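Swap shelf moves to Saturday

The small-items swap at Sinstead opens again on 10 Nov 2018, in the ground-floor hall. More than 400 pieces changed hands in February, most of them little things – caps, jars, toys, odds and ends from kitchen drawers.
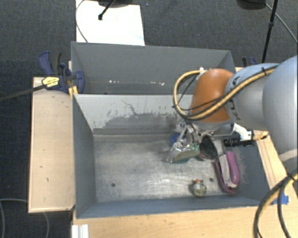 Please keep donations small enough to hold in one hand, and put lids back on anything that had one. Glass and batteries can't be taken this time. Bring items to Ibrahim Ogunleye at the side door before noon. Leftovers go to Plokar on Monday.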